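Thirteen rows up at Grorbridge

I should have been in bed an hour ago, but I'm still too wound up from the game to sleep, so you're getting a blog post out of me.

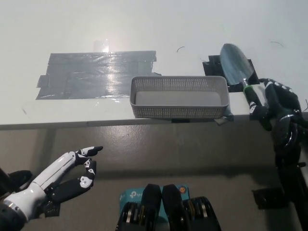

My sister-in-law got us two seats for the Grorbridge home game against Pelkonen, thirteen rows up behind the visitors' bench, and I had forgotten how loud a small gym gets when it's full. The man at the door told us they'd let in 238 people, and I think every one of them had brought something to bang on. I haven't been to a live basketball game since my knees made me quit the rec league, and I had the silliest grin on my face before the tip-off (and a hot dog in each hand, one of which was supposed to be hers).

Pelkonen came out fast. They have a tall left-handed forward who kept drifting out to the corner, and our girls kept leaving her alone there as if she'd promised not to shoot. She had not promised. We were down by nine at the end of the first quarter and the drummers had gone a bit quiet.

Then the second unit came in and the whole thing woke up. I love a bench that plays like it's annoyed! They pressed the length of the floor, got a couple of cheap steals, and the little point guard with the taped wrist put in a running bank shot that I'm sure she'll say she meant. By halftime we were level, and I'd lost most of my voice and all of my mustard.

The second half was scrappy, lots of whistles, lots of free throws, and I'd say we missed more of those than a team should in practice, let alone in a game. Still, we hung on by two points - and when the buzzer went I hugged a stranger in a Trekik Tires jacket, who hugged me right back.

Next up is the trip to Ciltach, which is a good long drive over the hill, and they beat us by 30 last season. I've already told my sister-in-law I'm going. She says she'll come if I buy my own hot dogs.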